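Waiting Time and Early Starts at Signalized Pedestrian Crossings in Rornach

Student project report, Transportation Engineering Lab
Thaddäus Kälin and Sofia Economou

Abstract

Pedestrians who arrive at a signalized crossing just after the walk phase has ended must wait for nearly a full cycle. This project looked at whether the length of that wait is related to early starts, defined as stepping off the curb before the walk signal begins. Two crossings in Rornach were compared, one on Briem Street and one on Flumura Road. Early starts were more common at the crossing with the longer wait, but traffic gaps explained part of the difference. The data do not support a recommendation to change the signal timing at either site.

1. Background

Signal timing is a compromise between the delay given to vehicles and the delay given to people on foot. Long cycles reduce the share of time lost to clearance and startup, so they are often preferred on busy roads. The same long cycles increase the wait for pedestrians, who usually receive one walk phase per cycle.

Wait time alone does not decide whether a person starts early. Vehicle speed, visible gaps, crossing width, weather, and the behavior of other people at the curb all play a part. A field study at ordinary intersections cannot hold these constant. Our aim was limited to describing the pattern at the selected sites and checking whether it was strong enough to justify a larger study.

2. Sites

The Briem Street crossing has a single lane in each direction and fixed-time signals. The road is straight on both approaches and the sight distance is good. Most foot traffic goes to and from the bus stop on the east side.

The Flumura Road crossing is wider and has a turn lane on the near side. Its signals are coordinated with the next intersection to the south, and the cycle is longer as a result. The longest wait we timed there was 57 seconds. Foot traffic is mixed and includes school groups in the early afternoon, which we excluded from the analysis.

3. Method

Observations were made in August between 4:30 p.m. and 6:00 p.m. on five afternoons at each site. One of us recorded arrivals and departures while the other recorded signal changes. We traded tasks halfway through each session to limit the effect of individual reaction time.

Arrival was defined as the moment a person stopped at the curb or slowed to a standing pace next to it. Departure was defined as the first foot placed on the asphalt. People who reached the curb during the walk phase and crossed without stopping were logged but not used in the waiting analysis. Groups were treated as a single unit and coded by the first person to leave.

Times were entered with Pultent, a tablet timing sheet used in our department. Each key press stores a time stamp and a code. Corrections were made at the end of the session from written notes. Sessions in heavy rain were repeated.

4. Results

At Briem Street, early starts happened mainly near the end of the wait. Several people appeared to watch the vehicle signal on the cross street and leave when it changed, shortly before their own walk phase began. The time gained by doing this was small.

At Flumura Road, early starts were spread more evenly across the wait. They clustered after a platoon of vehicles had passed, when the near lanes were clear. Some people who started early stopped at the lane line and waited again for traffic from the other direction.

People standing alone left early more often than people in groups at both sites. Once one person had started, others at the same curb often followed. This effect makes single departures hard to treat as independent, and we did not apply a significance test that assumes independence.

5. Discussion

The comparison between sites is weak evidence for an effect of waiting time. Coordination at Flumura Road produces both the longer wait and the platoons, and the platoons create the gaps that people use. Separating the two would require a site where the cycle length can be changed while the arrival pattern of vehicles stays the same.

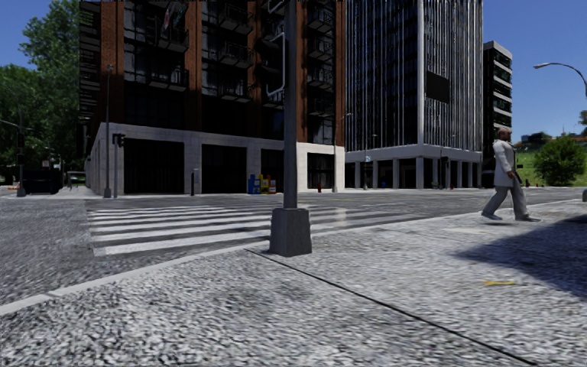

Page 5

Figure 2. Curb, signal pole and striped crosswalk.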